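Plerkby Community Choir, monthly meeting, May

Opened at 7:10 with a sing-through of the new Dinsa lullaby – gorgeous already! The spring concert at Nania Hall sold 355 tickets, our best yet, and the altos got a big cheer. 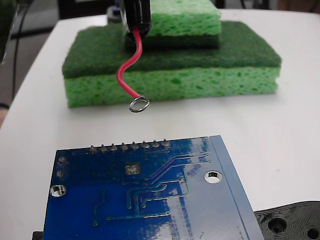 *Green sponges and a red wire with a ring terminal*

Zindby festival: we have a 45-minute set and would love 2 solos in it. Auditions in June, all sections welcome. Sheet music will cost $528, approved with much enthusiasm.

Closed at 8:30.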